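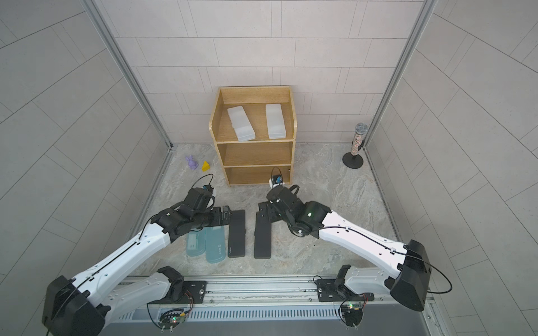
Pencil cases and storage boxes with a small open-fronted shelf unit.

SCHOOL SUPPLY COMPANY DONUS OPENS PENCIL CASE EXCHANGE IN TRILTUTVILLE

TRILTUTVILLE – Families in Triltutville will be able to swap outgrown or unwanted pencil cases for different ones starting in July, when stationery retailer Donus opens an exchange counter at its Gallardo Street store.

The exchange is free. Anyone can bring in a clean, working pencil case or pencil box and leave with another of the same general type. No purchase is required and no receipt is needed. The counter will run from 9 a.m. until 4 p.m. on every day the store is open, through to the end of the first full month of school.

Donus ran a smaller version at its Illton store last year. Over that period 322 cases were handed in and 289 went home with someone else. The 33 left over were cleaned and passed along to an after-school program in Illton.

The most common items were fabric zip cases in black or navy, followed by translucent plastic ones. Hard boxes were the hardest to keep on the shelf. Most were gone the same morning they were put out, and the company has bought extra stock of frosted plastic boxes to start the Triltutville counter off.

"Kids change their minds between grades about what they want to carry, and the case they had last year usually has plenty of life left in it," Donus said in a statement. "Parents in Illton told us they had three or four sitting in a drawer at home. We would like to see those cases used before anyone buys a new one."

How it works

Cases should be emptied before they are brought in. Staff will check the zipper or lid, wipe the inside and put the case out, normally within the hour. Ink stains are fine. Cases with broken zippers, cracked lids or torn linings can't be accepted for exchange, but they can be left in a separate bin for parts and fabric recycling.

Names written in marker will be covered with a blank label where they can't be removed. Families who would like to add a new name can do so at the counter.

Swaps are one for one, up to five per household per visit. Teachers bringing in cases on behalf of a class should call the store ahead of time so that enough stock can be set aside.

Display units

The cases will be shown on low wooden shelf units with open fronts and rounded side panels. The design has a top shelf and two lower ones, sized so that younger children can see what is there and reach it themselves. Boxes will go on the top level, with soft cases below. The units take up little floor space and will be moved to the Illton store once the Triltutville exchange wraps up.

Donus expects to handle roughly 600 cases in Triltutville, a larger number than in Illton owing to the size of the store and the four elementary schools nearby. The opening stock includes 51 cases the company has collected from its own staff and their families.

If the counter does well, Donus will look at adding geometry sets and lunch bags next year. No decision has been made on whether the exchange will return to Illton this fall.

About Donus

Donus sells school, office and art supplies from its stores in Triltutville and Illton. The company also offers zipper repair and name labelling year-round at both locations.

Media inquiries can be made in person or by telephone at the Gallardo Street store during business hours. Photographs of the display and products are available on request.

Share this release
14 shares
2 comments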